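Shoes at the door
by Erdal Eren

In the last issue I wrote two lines about slippers, and I received more letters than for my whole article about the parking. So this month I take the subject seriously.

I grew up in a home where the shoes stopped at the door. There was a low cabinet, and in it were slippers for every member of the family and five or six more pairs for guests. A guest did not ask. He took off his shoes, my mother put a pair in front of him, and only after this came the greeting in full, with the questions about health and children. When I moved to this country I visited a colleague from work, and I stood in my socks in his hall while he walked over his carpet in boots. He looked at my feet and asked if I was hurt.

I have lived in Lisness for a long time now and I have learned that both ways are possible in the same building. On my floor there are four doors. Two have shoes outside on a mat, one has a bench inside, and behind the fourth everybody walks in what they came in. We are all good neighbors. But I still feel a small confusion each time I enter, and I think many of you feel it also.

The floors in our building have their own opinion. The older apartments on the Cartwright side still have the first wood, and sand is very bad for it. One small stone under a heel can make a scratch as long as a finger. The floor man who came to my apartment in April showed me the line from the door to the kitchen, where the finish was gone, and he said that most of this was grit from the street. He asked $3965 to sand and finish all the rooms. I bought slippers for the whole family the same evening, and a thick mat, and now I wait with the rest.

What kind of slipper is good? I have tried many. The felt ones are warm and quiet, and your neighbor below will thank you, but on polished stairs they are like ice. Please do not go down to the laundry room in them. The rubber ones are safe and easy to wash, but in summer the feet get hot, and they make the noise that everyone knows. The sheepskin ones I love the most. They are a pleasure from October to March, and after one winter they look like an animal that slept badly.

For a daily pair I look first at the sole. It should bend when you bend it with your hands, and it should have some pattern under it. Then I look at the heel. A closed heel is better for older people and for anyone who carries laundry or a child, and my own doctor told me this too, after I fell on the step of my bathroom. An open heel is better for guests, who come in all sizes. I keep three pairs in large and three in small, and so far no one has been left out.

Washing is where most of the letters were. Bronwyn Hollis asked if she can put her terry slippers in the machine. Yes, if the sole is not glued cardboard, which you can feel when you press it. I use a mesh bag, cold water and the slow spin, and I put in two old towels so the drum does not knock. Felt and wool I do by hand in a bowl with a little shampoo. I press them and never twist them. Leather I only wipe. For the smell, dry baking soda overnight, and in the morning you shake it out over the sink – not over the balcony, the people under you have a life too.

Drying is slow and I ask for your patience. On the radiator the sole goes hard and the glue opens, and I lost a good pair this way. In the dryer they shrink, and always one more than the other. The best is to fill them with kitchen paper, change the paper after an hour, and then to put them on something raised so the air can come from below. A cooling rack from the kitchen is fine if you are not baking that day. In a room at 65 degrees my terry ones need a night and a morning, and the wool ones two full days. 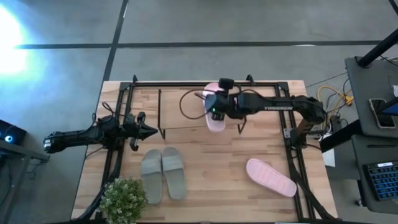 Shirley Lachance writes that she does not agree with me on guest slippers at all. In her view it is not polite to offer a person a shoe that other feet have been in, and she would sooner vacuum twice than ask her sister to take off her good boots. She keeps a basket of new cotton socks by the door, the plain kind, and each guest who wants a pair can take them home after. She also says that with a cane or a brace it can be hard work to take off a shoe, and that a host who insists can make someone stay away the next time.

I read this letter two times and I must say she is right about the cane. I did not think of it before. In my mother's house the older uncles sat on a chair and somebody helped them, and it was never a question if they wanted help. Since the letter I have put a chair in my hall, with arms, and a long shoehorn on a hook. I still offer the slippers, but I now ask it as a question. For the socks I am not convinced. On my floor they slide.

Shona Doolan sent a shorter note. She wants to know what to do with the plumber, who has work shoes on and will not take them off. He should not, it is for his safety. I put down an old bedsheet from the door to the sink. The blue plastic covers are also sold at the hardware store, but they tear on the second step, and on wood they slide even worse than socks.

For the next issue I would like to write about doormats. If you have a mat that survived more than one winter on the Cartwright side, please tell me the material and where you bought it. You can put the letter in my box, second row, or knock on Saturday after lunch. My own shoes will be by the door, and there are slippers.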